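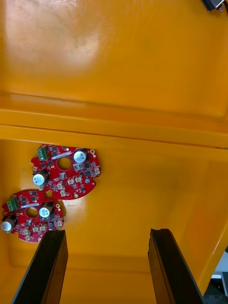 Two round red circuit boards at the bottom of an orange-yellow plastic bin.

Costwood dumpling festival adds second evening, more stalls

The Costwood dumpling festival will run for two evenings this September instead of one, organizers said, after last year's event sold out of food before 8 p.m.

Tickets for the first evening went quickly. Organizers have sold 2,028 across both nights so far, and the second evening still has places. Entry costs the same as last year and includes three tasting tokens. Extra tokens can be bought at the gate or from the booth next to the old grain scale.

The festival takes place along Flutton Street, which will be closed to cars from 3 p.m. until midnight on both days. Stalls open at 5 p.m. and stop serving at 10.

Konrad Prantl, who started the event as a potluck behind his bakery, said the menu is wider than before. Cooks will serve potato and farmer's cheese dumplings, plum dumplings rolled in buttered crumbs, pork and chive potstickers, lamb manti with yogurt, and a soup dumpling that ran out in under an hour last year.

"People were still in line for it when we turned the burners off," Prantl said. "The same family is making it again and they are bringing a second steamer."

Prantl will make the plum dumplings himself. He uses small Italian plums with the pit taken out and a sugar cube put in its place, and he said he will switch to apricots only if the plums come in too soft.

Manole, the Romanian restaurant on the corner of Flutton and Mill, will have a stall for the first time. It plans to serve papanași, a fried cheese dumpling with sour cream and cherry jam, along with a bowl of chicken broth with semolina dumplings. The restaurant's dining room will be closed on both evenings.

A folding class for beginners will be held at 4 p.m. each day in the church hall. It covers two basic pleats and a simple wheat dough made with hot water. Each class costs $12, and children under 10 can attend free with an adult. Those who sign up should bring an apron and a container with a lid to take their dumplings home.

Vegetarian and vegan dishes will be marked on the boards at each stall. Gluten-free dumplings, made with rice flour, will be cooked in separate pots at the north end of the street.

The first 1,000 people through the gate on the second evening will get a printed booklet with recipes from the stalls, including the dough used in the class.

Parking is available at the Zokton lot. A free shuttle will run from there to Flutton Street every 15 minutes, with the last one back at 11 p.m.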